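4.2 Sensor procurement and the cost of vehicle instrumentation

The planning exercise described in Section 3 treated the purchase of test vehicles and the purchase of sensors as separate budget lines. In practice the two could not be kept apart. The roof load, the power supply and the space left in the trunk all limited what could be fitted, and each limit had a price. The present section sets out how the equipment list for the automated driving program was drawn up, which items were bought, and which were put off to a later budget period.

The program was allotted 2 vehicles. A request for a third was withdrawn in June, after the review of workshop hours showed that the staff at Kedmont could not keep another car in calibration without outside help. The withdrawal released funds for spare cameras and for a second storage unit. Both had been ranked below the vehicles in the first draft of the plan, although the maintenance staff had asked for them from the beginning.

Candidate equipment was judged against a set of road situations and not against the suppliers' data sheets alone. Dumlao and Gaber selected these situations from daytime drives on public roads, giving preference to signalized junctions at which several demands fall on the front camera at once. Figure 7 shows one such junction. Strong sun stands in the upper left of the view while the signals that matter to the vehicle are green, one of them hanging from a long arm over the road and another mounted on the upright of the same mast. Other signal heads are visible farther off, and the planner must be able to tell which of them apply to its own lane.

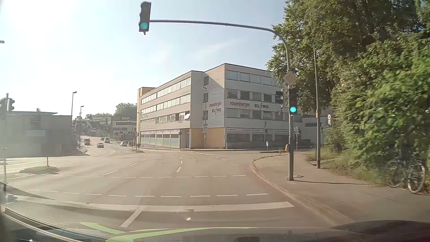 Figure 7. Signalized junction in direct sunlight, forward view over the hood of the car.

Situations of this type had a direct effect on the budget. The first draft specified a single front camera with a wide lens, chosen mainly for its unit price. In the comparison trials the wide lens covered near signals well but left distant ones too small for dependable reading, and its output suffered when the sun stood within the field of view. Two remedies were costed. The first was a sensor with a greater dynamic range in the same housing. The second was a narrow camera mounted beside the wide one. The second remedy was the more expensive over the life of the program, owing to the added calibration work, and the first alone did not resolve the problem of distance. The final plan provides for both on one vehicle and for the improved sensor only on the other, so that the benefit of the narrow camera can be measured before further units are ordered.

Reflections from the hood were treated as a low-cost item. Trials with a matte covering were approved under the workshop's own allowance and did not require a separate purchase request.

Storage was the item most often underestimated. The original plan allowed for 20 hours of recording between transfers. Oosthuizen noted that this figure assumed one camera stream and no lidar data. Once the full sensor set was entered, the drives specified would have been full well before the vehicle returned to Hondport. Larger drives were therefore moved ahead of the roof rack and the interior displays in the order of purchase.

Bids were invited from three suppliers. Coment offered the shortest delivery time for the cameras but excluded mounting hardware. Suwannarat included mounts and cables and quoted a longer lead time. The third supplier did not meet the temperature requirement and was not considered further. The award was divided, with cameras ordered from Coment and mounts and cables from Suwannarat. Divided awards carry an added burden of paperwork, and the authors do not recommend the practice where a single supplier can meet the full specification.

Labor for labeling was entered as a recurring cost. Signal heads were labeled by state and by relevance to the lane of travel, the latter taking considerably longer at wide junctions. A pilot batch of 2000 images was used to set the hourly estimate, and 179 of these were returned for a second reading on the question of relevance. The rate of return was carried into the plan for the following budget period, which is presented in Section 4.3 together with the replacement schedule for the cameras.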